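Buzzers at teatime

It starts with a tray. Four fat push buttons, a bit of toy food, a cloth, and my whole afternoon gone. Family game nights have got louder since the quiz shows crept back, and Corkcombe is no diferent.

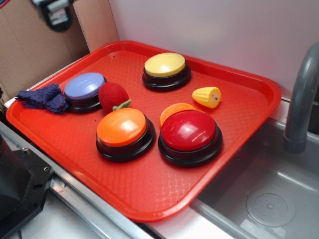 Yellow, lavender, orange, red — everyone wants the red one. 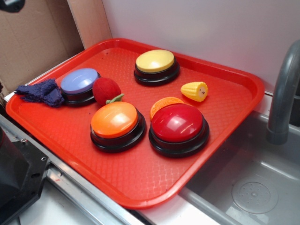 Tirta Rondonuwu reckons the colours matter less than the reach, and that any child under seven should get the button nearest the front. Put the plush apple in the middle, Rondonuwu adds, and whoever buzzes first grabs it. Wrong answer, it goes back.

We tried it. 13 rounds before supper, one sulk, a row over a question about penguins. Scores kept on the back of an envelope, now lost. Textured tray is the thing to get, smooth ones skate about when somebody thumps. Wipe down after, crumbs get evrywhere.

Next month: card games for a wet May.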